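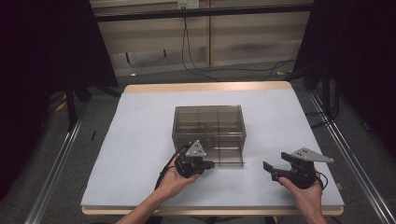
Shares 87 · Comments 2

3.2 What a compartment is for

The literature on domestic storage tends to assume that a container with divisions in it is an instruction. Somogyi's household manual, which most of our participants' parents seem to have owned and few seem to have opened, puts this plainly: a place is made for a thing, and the thing goes there. Our diaries suggest that the instruction is received, considered and then largely ignored.

We asked 30 households in Prundby and Skulcombe to keep a record of one divided organiser each for the month of October. The organiser had to be see-through, had to have at least two levels, and had to be in use already, a condition that cost us several keen applicants who had bought one specially. Participants wrote down each item that went in or came out, where it was put, and, if they could bear to, why. The diaries yielded 277 entries that could be coded. A further quantity could be read but not coded, chiefly remarks about spouses.

Figure 1 shows a typical organiser of the kind we mean, in smoky-brown acrylic, with upright partitions in the upper part and a shallower level at the front beneath. The two parts are used quite differently. Upright compartments attract things that stand: pens, brushes, nail files, a thermometer. They are filled early and then defended. One participant in Skulcombe moved the same eyebrow pencil back to the same slot on nine separate days, each time noting the offence in capitals. The shallow level attracts everything else, and it is here that the idea of a place for each thing quietly gives up. Buttons, foreign coins, a fuse, half a packet of seeds and the key to a bicycle lock whose bicycle had been sold were all recorded in a single lower level in Prundby, under the heading "misc. (important)".

Figure 1. A divided organiser in transparent smoky-brown acrylic, with an upper grid of compartments and a shallower lower tier.

Clear walls were expected to discourage this. The argument, made at some length by Juhász in the first round of interviews, is that people are tidier when the mess can be seen. Benedek Juhász has since withdrawn the argument, having kept a diary himself. Seeing the contents did help people find things, and the entries for taking an item out are noticeably shorter and calmer than those for putting one away. It did very little for the state of the contents. Several participants dealt with the problem of visibility by turning the organiser round so that its front faced the wall, and one put a tea towel over it on the Wednesday her sister came to stay.

Tinted acrylic deserves a word of its own. Participants with a brown or grey organiser described it as "smarter" than a colourless one, and when pressed said that it hid the dust. We did not set out to study dust and have no findings on it, but it appears in the diaries more often than jewellery does.

A small group used the divisions exactly as Somogyi would have wished. These households had decided what would go in each compartment before anything went in, and two had drawn plans. Their entries are brief, regular and rather dull to code. Even so, they left one compartment empty — always at a back corner, and always described as spare. By the last week every spare compartment held at least one item, most often a dead battery or a battery of unknown condition. We return to batteries in Section 3.4.

None of this makes the divided organiser a failure. Asked at the final interview whether they would go back to a plain box or a drawer, almost all participants said no, some with real alarm. What they valued was knowing which compartment to look in first, even when the thing they wanted was in the next one along. The Briltuvport pilot found much the same with cutlery trays, although there the teaspoons complicated matters.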